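Open Day at the Rastora Works, Grisuvska

Oct 10, 2019

I have wanted to see inside Rastora ever since I bought one of their snack trays at the spring fair in April, so when the open day came up I booked the first slot and set off far too early. The works sit at the end of the tram line in Grisuvska, behind the old brick mill, and even at half past eight there was a queue along the fence. They let in 70 people per tour and gave us all a paper badge and a very welcome cup of tea.

The moulding hall

We started in the noisy part, and what a noise! The big presses stand in two rows and each one opens with a sigh and drops its pieces onto a belt. Our guide let us hold a tray that had just been trimmed, and it was much lighter than I had guessed. There is a wall in the corridor with 94 old designs screwed to it, going back to the first butter dish, and I could have stayed there all morning. (Look for the fish-shaped one on the bottom row. I would buy it tomorrow.)

Colours are mixed in a side room with a glass door. We weren't allowed in, but you can stand and watch the pellets going round, and the brown they use for the Jiang range really does look like drinking chocolate.

Trays and lids

This was my favourite stop. The Jiang tray is a square brown thing with rounded corners, split into four compartments by a cross in the middle, and I have had one on my kitchen worktop for months without giving it a second thought. Seeing it laid out on white paper, I finally noticed how nice a shape it is — soft at the corners, and glossy enough inside that the walls catch every bit of light. I use mine for nuts, raisins, crackers and whatever is left of the cheese.
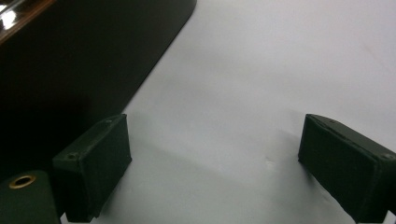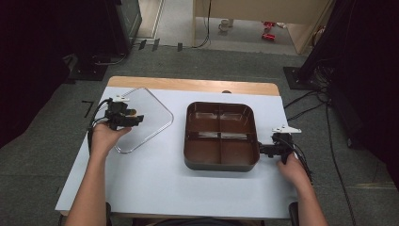
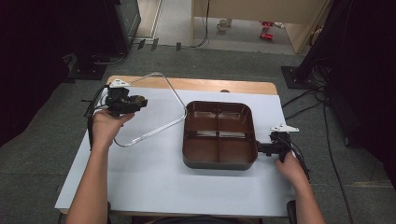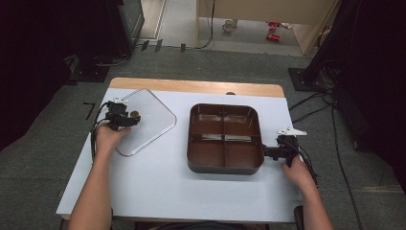
The packing room

After that we went down a short flight of steps to packing, where everything smells of cardboard. Trays are stacked in tissue and boxed by hand, 200 boxes to a pallet, and the speed of it is wonderful to watch. One packer folded a box flat, opened it again and filled it while I was still trying to find my pen. We were each given a flat box to try. Mine came out with a decided lean, and I brought it home anyway.

I asked about spare lids, as I am forever losing mine, and was told you can buy them singly at the works shop. That alone was worth the tram fare!

Shop and café

The shop is small and gets crowded, so go in before the tour if you can. Seconds are on the shelves at the back and most have nothing wrong with them that I could find. I came away with 3 more trays and a jug from the Cludetti range in a very cheerful yellow.

The café does soup, rolls and a plum cake that had sold out by noon — I got the last slice but one. Seating is outside under an awning, with a good view of the lorries if you like that sort of thing, and I do.

Getting there: tram to the last stop, then follow the mill wall on your left. The tour takes just under two hours and there are a fair few stairs, so wear flat shoes. Tea is free, lockers take a coin.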